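Godberg Help Community
Teaching by Demonstration

Recording a pouring task: hand guiding or remote control?

Posted by Elisa Testa

Our department is preparing a set of demonstrations in which the arm pours tea from a porcelain teapot into two small cups. We have recorded 60 runs by remote control, and the operators tend to hesitate just before tilting the pot. Would hand guiding give smoother results, and should the hesitant runs be removed? The current arrangement is shown for reference.

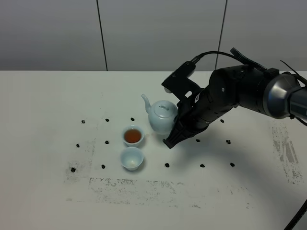

Teapot and cups on the marked table; the farther cup holds tea and the nearer cup is empty.

Benedetta Marras
Hand guiding generally produces a smoother tilt. However, the operator's hands will enter the camera view and may hide the spout, so please review a short test recording before changing methods. If you remain with remote control, reduce the speed scaling for the wrist only and allow each operator three practice pours that are not saved. Brief pauses may be trimmed. Runs in which the operator corrects the position of the spout should be kept, as they show the robot how to recover. It is also advisable to label the first and second cups as separate steps.

Longo
We used remote control for a similar task in August and had no difficulty. Check your controller settings.

Elisa Testa
Thank you both. We will retain remote control, lower the wrist speed and label the cups separately.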